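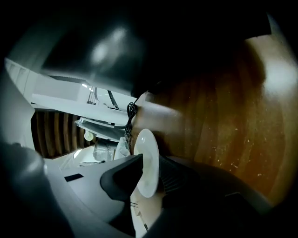

Figure 1. A plate held on edge between the fingers of the hand-held gripper, as seen by the gripper's own camera.

Perception and Control for Handling Tasks
Handout for Session 3: From wrist image to grip command
Melahat Sarıgül

Welcome back, everyone, and thank you for the lively discussion last time, which ran on well past the bell and left me with a good deal to answer. I promised to write up the parts I rushed through, so please treat these pages as the slower version of what I said at the board. Read them with your own code open beside you if you can. I find that the questions come much more quickly that way.

Where we had got to

You will remember that we split the software into a perception node, a planner and a grip controller, and that the three talk to each other over the Kováčik message layer. The perception node takes an image and gives back an estimate of where the object is and how it is tilted, together with a number saying how much it trusts itself. The planner turns that into a path. The controller looks after the fingers, and it runs far faster than either of the others, at 200 updates a second in the version we use for the exercises.

Several of you asked why the camera rides with the gripper when we could simply fix one to the ceiling and be done with it. You can do that, and plenty of people do, but the arm and the hand then get in the way at exactly the moment you most want to see. A camera on the gripper keeps the fingers in nearly the same part of every image, and that is a lovely thing to have, as I hope the next part will show.

Looking at a plate from the side

We all think of a plate as a circle, and if you train a detector on tidy pictures taken from above, your detector will think so too. Look at Figure 1 and you will see how little of the circle is left. The plate has become a narrow, leaning oval, its lower edge is down between the fingers, and the surface is glossy enough that the rim catches a streak of light. A circle fitter run on this picture will either find nothing or (and this is worse, I think) find something with great confidence in the wrong place.

There are a few ways of coping, and we shall try them in this order during the lab.

First, fit an ellipse and keep the tilt. The ratio of the short axis to the long one tells you how far the plate is turned away from you, provided you have corrected for the lens beforehand. With a wide lens like ours, straight things bend towards the sides of the picture, and the wooden surface in Figure 1 seems to curve when I would be very surprised if it did. Please run the undistort step before you fit anything. Last year's group had one report with beautiful ellipses and thoroughly silly angles, all for want of that single call.

Second, mask the gripper. The fingers are dark and the plate is pale, so you may be tempted to use a plain brightness threshold, and on this picture you would get some of the way. The trouble is that the gripper's housing is light grey and there is a bright ceiling in the background as well. The mask file supplied with Fledico covers the fixed parts of the hand for an open grip and a closed one, and you should blend between them using the finger position. Don't forget the blending! A mask that is wrong by a finger's width will eat the very edge you are trying to measure.

Third, watch for thin things that cross in front of or close to the object. The black coiled cable in Figure 1 comes down very near the plate and vanishes behind the top of one finger, and an edge detector will happily join it to whatever it touches. I would ask you to throw away edge pieces that bend too sharply to belong to any sensible ellipse, and to print out how many you have thrown away, as it is a good early sign that your settings are off.

The grip controller

Once the estimate is good enough, the controller closes the fingers until the force reading reaches its target and then holds. In our exercises the loop is a plain proportional one with a small integral term, and I would leave the derivative term alone until everything else behaves. The force sensor reads in counts, with zero load near 0 and full scale at 1000. Plates are stiff, so the reading climbs very steeply after contact. If your closing speed is high, you will have overshot before the loop has had a chance to do anything, and so the speed has to come down before contact and stay down.

One picture can't tell you whether the grip is secure. I mention this every year and I shall mention it again here. To say anything about slip you need the force reading over time, or at least a run of images in which you can follow the rim against the finger. In Grudberg, our logging tool, the images and the force readings carry the same clock, so you can line them up without guesswork.

What to do before next time

Open the Clastberg set, which has 2357 labelled pictures, and pull out the ones marked "edge-on". Run your ellipse fit on them with and without the lens correction, and plot the difference in tilt. Then write me half a page on where the fit fails, with two or three of the worst cases pasted in. I care much more about the bad cases than the average, so please don't hide them from me.

If your plots look odd, check the units on the angle before you check anything else. The planner wants radians and the labels are in degrees, and I am sorry to say that this was my doing.

Bring your laptops to the next session with Grudberg already installed. We will start with the force logs.

We use cookies to remember your settings and to see which course pages are read. Accept all | Manage choices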